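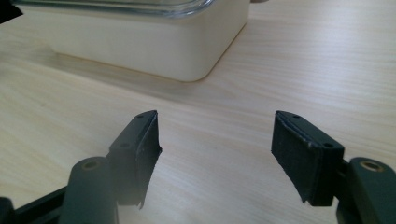

Hi all, and thanks for waiting on this one. I said you'd have it by the end of November and I'm just squeaking in. It covers the seed library at the Clondero branch, which your grant has been paying for since spring, and I'll try to keep it shorter than the last one (sorry about that!).

## Where we are

We've given out 716 packets so far this year. The goal in the application was 1070, so we're behind, and I don't want to dress that up. Most of the gap comes from the late start - the shelving from Lengyel showed up five weeks after they said it would, and by then people had already bought their tomato seeds somewhere else. Once the shelves were in, things moved fast. Beans and squash were gone before the end of June and we had to put a "back soon" card in the slot, which stayed there longer than I'd like.

What surprised me was flowers. I figured everybody would want vegetables, but zinnias and calendula went out the door as quick as anything, mostly to people in the Jallorow apartments who only have a balcony to work with. Next year I'd like to order more flowers and a lot fewer beets. We still have so many beets.

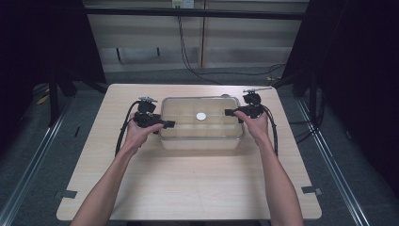

Returns are the slow part. The whole idea is that people save seed from what they grow and bring some back, and so far we've had very little of that. I think the instructions were too long. I've cut them down to one page with bigger print, and I ran a short evening class on saving bean and lettuce seed that filled up, so I'm hopeful for next fall.

## Money

- Shelving and bins: paid in full, and Lengyel knocked $100 off for the delay
- Seed order: paid, with a little left that I'd like to carry over
- Printing: over budget, all of it from redoing the labels when the first batch smeared

If carrying over the seed money isn't allowed, just let me know and I'll place an early order before the year closes.

## What's next

The Omeck branch wants to start a smaller version, and they've asked for 3 drawers of starter seed from us. I'd love to say yes, but I want to do germination tests on the older packets first so we aren't handing them duds. That's my January job - paper towels all over the break room, and I've already warned everyone.

I'd also like to open earlier, in the middle of February, so we catch the people who start things on a windowsill. The spring order needs to go in soon for that to work, so a quick yes or no on the carryover would really help. I'll send the test results along with the winter numbers.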